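Ward Boundaries and Seat Shares in Endholm: A Study of the Aterville Council Redraw

Project report, Comparative Local Government, second-year group work
Group members: Suryani Saragih, Gun-woo Um, Kelly Teixeira, I-hsuan Yeh
Supervisor: Snežana Kolev

1. Background

The town council of Aterville is elected from single-member wards. The ward map was redrawn before the last election, and the council majority changed hands at that election for the first time since the present council was set up. Local reporting tied the two events together. The losing side said the new map had been drawn against it. The winning side said the old map had been drawn for its opponents and that the redraw only removed an advantage.

Neither claim had been tested with ward-level figures when we began. The project set out to do so. The research question was: would the same votes, counted under the old boundaries, have produced the same majority?

The wards in the Endholm district were chosen for close study. Endholm was split between 3 wards under the old map and is split between 2 under the new one. It is also the part of town where the change in boundaries was largest and where both sides direct most of their complaints.

2. Terms used

"Old map" means the wards in force before the redraw. "New map" means the wards used at the last election. "Wasted votes" follows the usual definition: all votes for a losing candidate, plus votes for a winning candidate beyond the number needed to win. "Efficiency gap" is the difference between the two sides' wasted votes, divided by all votes cast. Candidates without a party label were assigned to a side only where they had publicly joined a council group after the election. The remainder were left out of the gap calculation and kept in the turnout totals.

3. Data

Results are published by polling district. Each polling district sits wholly inside one ward under the new map. Most also sit wholly inside one ward under the old map, and these could be reassigned directly. The exceptions were all in Endholm. In those cases the votes were divided according to the share of registered voters living on each side of the old line, using the street index in the electoral register.

I-hsuan Yeh entered the results and Kelly Teixeira checked them against the printed declarations. Two entry errors were found and corrected. Both were transposed digits in losing candidates' totals and neither affected a ward winner.

Postal votes were a problem. They are counted by ward and are not broken down by polling district. We spread them across the polling districts in proportion to in-person votes. This assumes that postal voters in a ward are distributed like other voters in the same ward, which is doubtful in the north of Endholm, where the Awad estate has an older population than the streets next to it.

4. Method

The reassigned votes were summed to give a notional result for each old ward. Seats were then counted and the efficiency gap was calculated for each map.

A second test dealt with the wider range of possible maps. Gun-woo Um wrote a short program that builds ward maps at random from polling districts, subject to these conditions:

- every ward is a single connected area
- no ward differs from the average electorate by more than 5 percent
- no polling district is divided

The program was run until it had produced 2,000 valid maps. The seat count was recorded for each one. A real map whose result falls in the tail of this distribution would be hard to explain by the conditions alone.
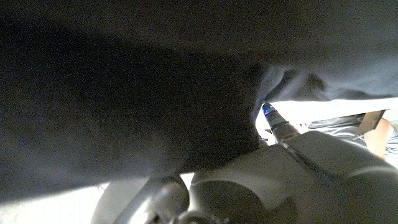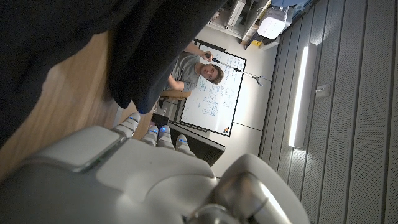 5. Results

5.1 Seats under the old map

The notional count under the old map gives the present majority one seat fewer than it holds. It would still have been the largest group, but control of the council would have depended on the members without a party label. The seat that changes is in Endholm. No ward outside Endholm changes hands.

5.2 Efficiency gap

The gap under the old map favors the former majority. The gap under the new map favors the present majority and is smaller. The sign of the gap therefore changed with the redraw, while its size went down. Each side's public statements mention one of these findings and leave out the other.

5.3 Comparison with random maps

The new map's seat count matches the most common outcome among the random maps. The old map's seat count is less common but does not fall in the tail. On this test neither map can be called an outlier.

5.4 Sensitivity

The Endholm result depends on how postal votes are assigned. When all postal votes in the affected wards were moved to the Awad estate, the old-map notional winner changed. This is an extreme assumption and we do not consider it likely, but it shows that the notional margin is thin. Altering the treatment of candidates without a party label had no effect on seats and a slight effect on the gap.

6. Discussion

The claim that the redraw decided the election is partly supported. It probably accounts for one seat, and that seat made the difference between an outright majority and a dependent one. The claim that the map was drawn with this aim is not something our data can show. The intent of those who drew it would have to be studied through the minutes of the boundary review, and the minutes for the February meeting, where the Endholm line was settled, are a summary only.

Suryani Saragih requested the working papers behind that summary. The reply stated that the mapping had been done by an outside firm, Sivico, and that drafts had not been kept by the council. We did not pursue the firm directly.

A further limit is that voters and parties respond to boundaries. Candidates campaigned in the new wards, and some would have stood elsewhere, or not at all, under the old ones. A notional result holds all of this constant.

7. Further work

The random map program treats all connected wards as equally acceptable. Real reviews also consider main roads, school catchments and the river. Adding a compactness condition would be simple. Adding community ties would require a survey of residents, and the Endholm streets moved between wards would be the place to start. Earlier elections could be run through the same reassignment, provided the older polling district lists can be obtained from the town archive.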